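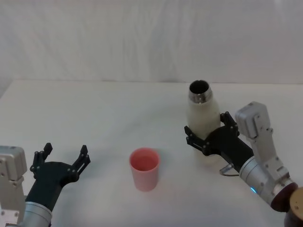 Visit report: Pokaneo test laboratory, Hetville

Purpose

Follow-up on the grip fault reported on the two-arm pouring cell. Present for Pokaneo: Natália Garcia (test engineering) and Dirk Hellwig (controls). Present for Groleck: Aníbal Teixeira and the undersigned.

Background

The cell pours from a bottle into a plastic cup. In the June runs the right arm lost the bottle during lifting on 5 of 294 cycles. On each occasion the controller went on reporting a confirmed grip and the arm carried on through the pouring path with nothing in its fingers. Twice the left arm closed on the cup on schedule, while the bottle was lying across its approach. No one was hurt. One finger pad was replaced.

The original report put the cause down to the smooth body of the bottle. We had doubts about this, as the same bottle had been used for the earlier acceptance runs without a drop.

Findings

Hellwig took us through the logs first. Grip confirmation is given when motor current passes a threshold and finger travel stops. A slow finger meeting friction in its own linkage satisfies both conditions. The threshold had been lowered after complaints that the gripper dented thin-walled cups, and the lower value was applied to both arms although only the left one handles cups.
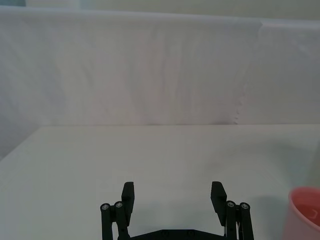 The linkage was then checked by hand with the drives isolated. Play at the pivots was within limits on both grippers. One joint on the right gripper was stiff near the end of its travel, enough to raise the current above the lowered threshold before the pads had seated. Garcia repeated the check with the original threshold and the false confirmation did not occur in 20 closures.

A second matter came up which was not in the fault report. Pressing the stop button cuts the drives but leaves the last grip state in memory. On restart the controller resumes from that state and does not measure again. Teixeira asked for this to be treated as a safety item, separate from the grip fault, and Pokaneo accepted.

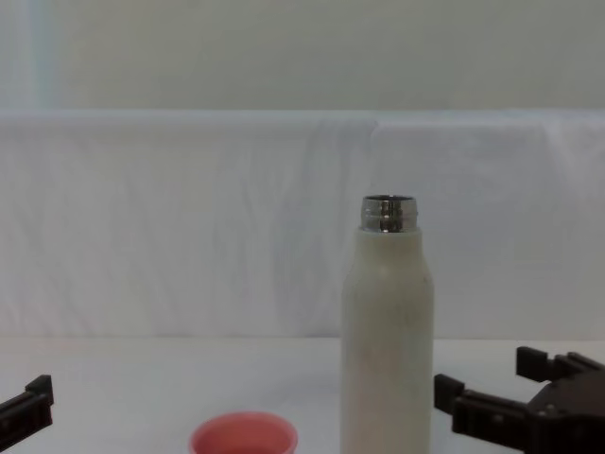 Actions

1. Restore the original current threshold on the right arm. Hellwig, done during the visit.
2. Replace the stiff pivot and inspect the remainder of the batch. Garcia.
3. Add a finger-width check after closing and again after lifting. Hellwig.
4. Clear the grip state on any stop. No unattended running until this is in place.
5. Repeat the endurance test, 1000 cycles, bottle closed and empty for the first 20. Results to Groleck with raw logs.

Ermelinda Loureiro

This site uses cookies to remember your settings and measure visits. Accept all | Manage preferences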